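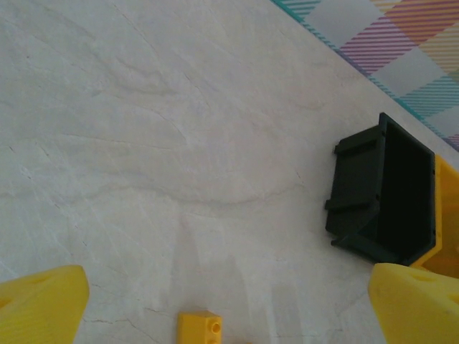
A small toy building brick and a dark green open bin on a white surface with gray veining, with a plaid cloth alongside.

Petance opens toy brick sorting room in Ternomby

TERNOMBY, 8 July 2023 – Petance, the household storage company, has opened a sorting room for secondhand toy building bricks at its shop on Kadlec Street. Families can bring in mixed bricks, sort them at the tables and take them home in bins, or leave them for the shop to pass on.

The room takes up the former stockroom behind the main sales floor. It has three tables, a sink for washing bricks and a wall of shelves for full bins. Entry is free and no purchase is needed. Children under eight must have an adult with them at the table.

Petance began taking in used bricks in January, when it put a collection box next to the register. By the end of spring the shop had received 214 bags, many of them holding bricks from several different sets along with hair ties, coins and doll shoes. Staff had been sorting them in the evenings on the packing bench, and the bench was needed for orders.

Bricks are sorted by color first and by size second. Visitors tip a small pile onto the table, pick out anything that is cracked or chewed, and put the rest into open bins. Tablecloths are available for people who want to spread out a bigger load and gather up the leftovers by the corners at the end.

The room opens alongside Cutov, a new line of open storage bins from Petance. Cutov bins are sold singly or in sets of 20, and come without lids. The company said customers who store toys had asked for a bin that a child could see into and reach into without help. Lids for the older Petance range will stay on sale, but they do not fit Cutov.

Sorted bricks that are left at the shop will be washed, dried on racks and packed into bags of 500. The bags will go to day care centers and after-school programs in Ternomby that have asked to be put on the list. Programs can sign up at the register or by mail. Each may receive one bag per season while stock lasts.

Petance asks that visitors bring no more than two grocery bags of bricks at a time. Battery boxes, motors and train track cannot be accepted. Instruction booklets are welcome, even with pages missing, and are kept in a drawer by the door for anyone to look through.

The sorting room is open during shop hours. Tables cannot be reserved, except by school groups, which should call the shop at least a week ahead.

About Petance
Petance makes and sells bins, baskets, drawer dividers and shelving for the home. Its shop and office are on Kadlec Street in Ternomby.

Press contact
Petance Press Office, Kadlec Street, Ternomby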